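Giving away the books

When I moved to Inilstead I brought 456 books with me. I know the number from the removal company, who wanted a list for the insurance, and I spent three evenings writing it. My new flat has one long wall and a radiator in the middle of it. So the books stayed in the hall and every visitor had to walk sideways.

In my family we did not give books away. My father had the complete works of authors he did not like, and he dusted them every summer. If you borrowed one, your name went into a notebook, with the day you should bring it back. I am not so strict but I have his blood in this matter. It took me more than two years to admit that I was paying rent for paper.

I began with the easy ones. Travel guides to places where the prices are still in old money. Four dictionaries, all of them out of date, and one with my school stamp (I kept this one). A manual for a Gruvix sewing machine that I sold long ago. The buyer, I now understand, never got the manual, and I am sorry.

Then came the novels and it became slow. I would take one from the pile, read the first page to remember if it was good, and one hour later I was sitting on the floor with a cold tea beside me. My neighbour Kolbrún Hjaltested gave me the rule that helped: you may look at the cover but you may not open it. She emptied her mother's house in July with this rule, and she told me that she cheated only with the cookery books.

I did not know how hard it is to make people take books for free. The charity shop in Cheetham Street accepts one bag per person per week. The library was very polite and took 18, mostly the thick history ones. I wrote to the school also, but most of mine are in Portuguese, and they teach French and a little German. Cosimo from my evening class said he would take anything about the sea. He came with a rucksack and left with the sea, and also with two books on chess — I think he felt sorry for me.

The others I put on the low wall outside the building, a few each morning when it was not raining. This was the part I enjoyed. From the kitchen window I could see people stop. One man read standing up for so long that I wanted to bring him a chair. He put the book back at the end and I was a little offended. It was one of my favourites.

There are some I regret. I gave away a small grammar of Latin that I never used, and since that day I have wanted to look something up in it at least five times. My sister says I should buy it again. I found it for sale online at a price that is not reasonable, with a photo of somebody's thumb.

Now 58 are left and they fit on the long wall, on both sides of the radiator. I tried to put them in order by author but I like them better by size. The hall is free. I keep walking sideways in it.

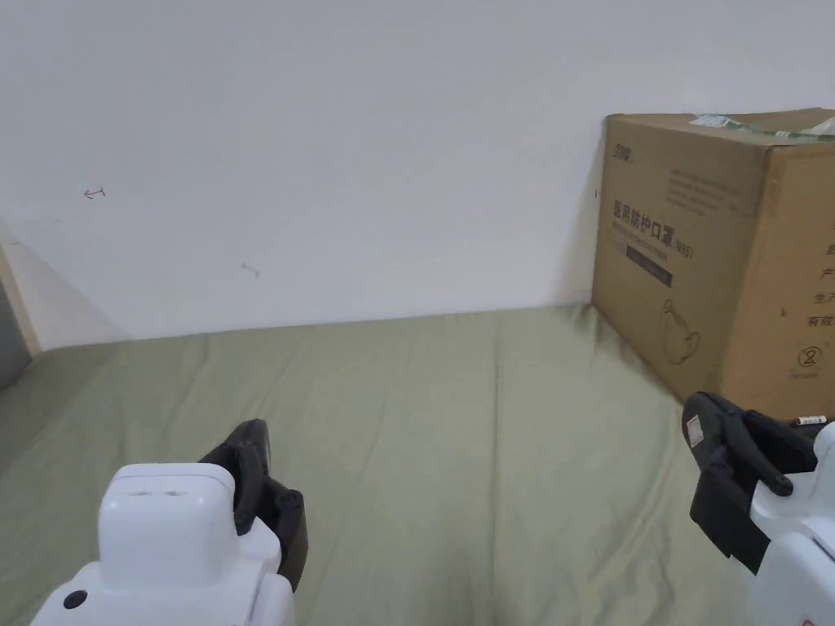
Inilstead, 2018-03-26

If you live near and you read Portuguese, write to me. I still have the second volume of a very long family saga. The first one went to Cosimo by mistake, it had a boat on the cover.

Gonçalo Cunha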